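Folding lessons

How do you teach a machine to fold a coat? Siwan Edwards has spent most of the spring finding out, and she's still beaming about it. She runs the household tasks side of Pultgate, a small outfit that gathers the raw material robots learn from, and when I rang her at eight in the morning she had already folded two cardigans.

The idea is lovely in its simplicity. Instead of writing rules for a robot to follow, you do the job yourself, over and over, holding a pair of grippers with cameras on them. Each go is saved as one example: what the cameras saw, where the grippers went, when the fingers opened and closed. A learning system then works through the whole pile and starts to pick up the knack. Pultgate calls its collection Woltska, and it held 761 folds when I first heard of it. By June it had reached 1420.

Shirts came first, then towels, then the thing everybody on the team had been looking forward to and slightly dreading — padded coats. A towel stays where you put it. A puffer jacket is full of air and has opinions. It springs back, it slides, and the sleeves are fat enough to push each other out of place.

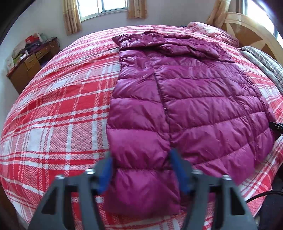 Magenta puffer jacket, plaid sheet, gripper at work.

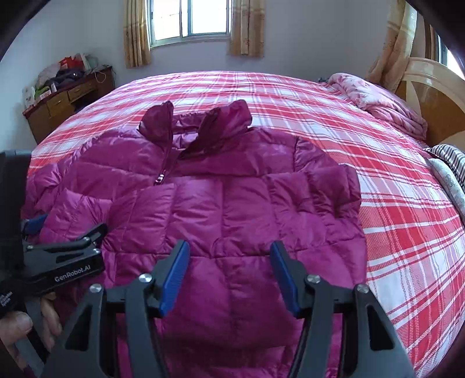 Arwel Gape, who has done more coats than anyone, told me the first hour with the grippers is maddening. You've got two fingers on each hand and no sense of touch to speak of, so you learn to watch the cloth instead. "You see it start to go before it goes," he said. "Then you stop yanking at it." His early folds took ages. They were kept anyway, fumbles and all, as a system that has only seen perfect folds has no idea what to do when a sleeve flops out.

I had imagined a spotless lab with white tables. Pultgate much prefers bedrooms, kitchens and landings, with daylight coming in and other people's belongings lying about. Eirlys Prosser plans the sessions and wants as many different homes as she can get. Change the bedding, change the light, change the coat, and the system has to work out what really matters about folding.

Then there's the checking, which I found oddly gripping. Nest Prydderch watches every example back at her desk and marks where each fold begins and ends. She threw out 19 from one batch alone, mostly for a finger blocking the view at the wrong moment. She can tell who was holding the grippers within a few seconds. Arwel, she says, always pats the collar.

The next target is 400 coats of every sort, with anoraks, duffels and a child's snowsuit already on the list. Siwan has asked her whole street for loans, and the hall cupboard no longer shuts.

12 comments · 31 shares

Contact the features desk | © Cutus Magazine | Back to top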